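Luta cell

Last updated: June

The Luta is a one-arm tabletop cell, and I've looked after ours long enough that I ended up writing its page. Its everyday job is moving small blocks into a bowl, over and over, which sounds dull until the gripper starts drifting! The arm runs on an Orko controller (the older one, with the loud fan).

Setup

Clear the table, put the bowl down, then home the arm. Grip force goes to 48 on the Orko dial; I've tried 75 and it only makes the fingers flex. Run 3 slow picks before you let it go at full speed, and watch the block as it comes over the rim of the bowl. I like the translucent teal-green one for this, it shows up so nicely between black fingers.

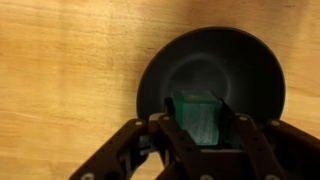
Looking after the gripper

The round-headed screws on the linkages are what I check most. They work loose (mine do, anyway) after over 660 picks, and then the jaw closes a bit crooked. Snug them up by hand with the short Chou driver, wipe the fingers, and home the arm again. If it still closes crooked, swap the finger pads.

Comments

Tatu Gachanja: Does the 48 setting hold for the Pillulura pads too? Mine slip.

pads_again: Go a little higher with those, they're slicker when new.

benchrat: Thanks, the crooked jaw was my screws.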